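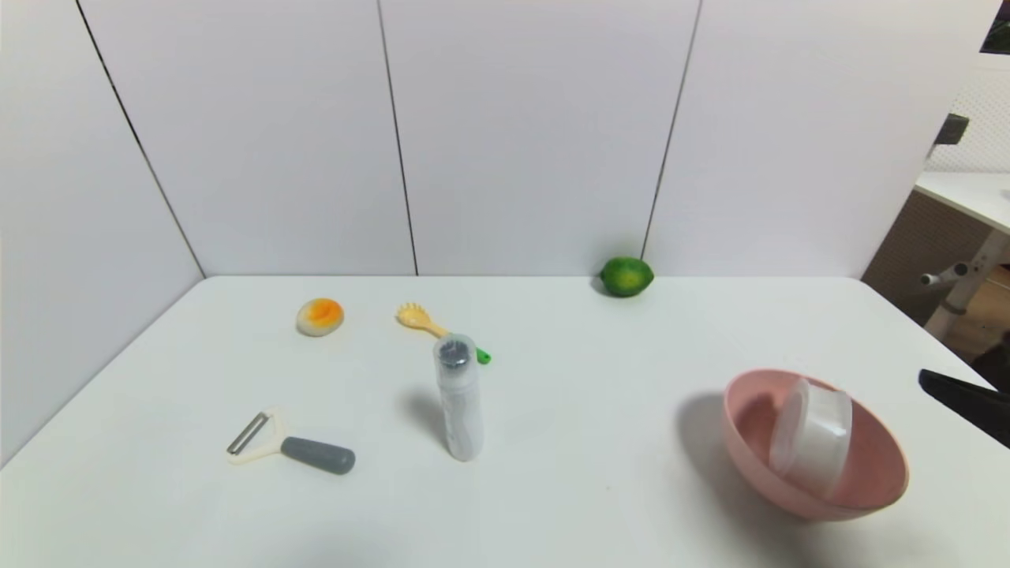
Right arm drops out mid-task, overcurrent code 163

Posted in: Arms and grippers > Faults

benchmonkey_sk
25/04/2025
Hoping someone has seen this before I pull the wrist apart. We've got a two-arm Gekbridge doing table clearing – bowl, cup, bottle, peeler, the usual kitchen junk – and for the past while the right arm has been faulting out partway through a run. Controller throws code 163, the arm goes limp, and whatever it was holding gets dropped. Left arm is fine. Firmware is 3137 on both sides.

It nearly always happens with the bottle. It closes, starts to lift, gets a bit of the way up and then down she goes. Yesterday the whole forearm came down after it and whacked the tabletop hard enough to leave a mark. I had my hand in there a minute earlier moving the lime, so I'm a bit rattled to be frank.

Grip limit is set to 650 in the config, same as the left.

torquewench
163 on that controller is overcurrent on the gripper channel, so either the finger is jammed or you're asking too much of it. What happens if you run it open and closed with nothing in it?

benchmonkey_sk
Just tried it. Ran fine for ages with nothing in it. Put the bottle back and it faulted on the fourth go.

old_mate_perth
Drop your grip limit. 650 is heaps for a bottle. I run mine at less than half that and it'll pick up a peeler no worries.

torquewench
Can't agree with that, sorry. Lowering the limit hides the fault, it doesn't tell you why one side trips and the other doesn't when they've got the same settings. I'd be looking at the cable through the wrist. They chafe where they go past the second clamp, and it only shows when the wrist is rolled.

old_mate_perth
Could be the cable, but he's got an arm falling on a table. Turn it down today and find the cable tomorrow.

benchmonkey_sk
She, but ta. I've turned it down for now and it's still faulting, just less often.

quillon
Can we talk about the arm going limp please? That's the bit that worries me, a lot more than the code. A gripper fault should not kill the shoulder and elbow. Ours holds position when a finger trips. Do you have the brakes on the big joints, or did yours ship without?

benchmonkey_sk
It has them. I can hear them click when I hit the e-stop. I don't hear them when it does the 163 thing though, now you say it.

quillon
Then there's your second fault. Check the fault response table in the controller setup. There's a line for gripper channel errors and it can be set to hold, brake or release. Somebody at Griltunton had theirs on release for months and never noticed until it landed on a laptop. And keep your hands out of there with the power on, whatever the table says. Reset the objects with the e-stop in.

old_mate_perth
Bit over the top? It's a small arm. We've all reached in to move a cup.

quillon
We have, and I've got a crooked finger from it. Not budging on this one.

benchmonkey_sk
OK, update. Fault table was on release for the right arm and brake for the left. No idea who did that, could well have been me when I swapped the controller over in June. Changed it to brake, forced a fault with the arm up high, and it clunked and stayed put. Huge relief!

Then I took the cover off the wrist and torquewench gets the beer. Insulation worn right through on one wire, exactly at the second clamp. Ilus quoted me for a whole new harness but I reckon I can sleeve it in the meantime.

torquewench
Don't sleeve it, replace it. The strands will be half gone under there. Saraç sell the wrist section by itself, you don't need the full harness. And shift the clamp back a touch when you put it in or you'll be doing it again.

old_mate_perth
Happy to be wrong on the grip limit. I'd still leave it low, but.

benchmonkey_sk
Ordered the wrist section. Arm is parked with a tag on it until the part turns up. Once it's in I'll put it back to 650 and run 2000 cycles with the bottle, then post the log.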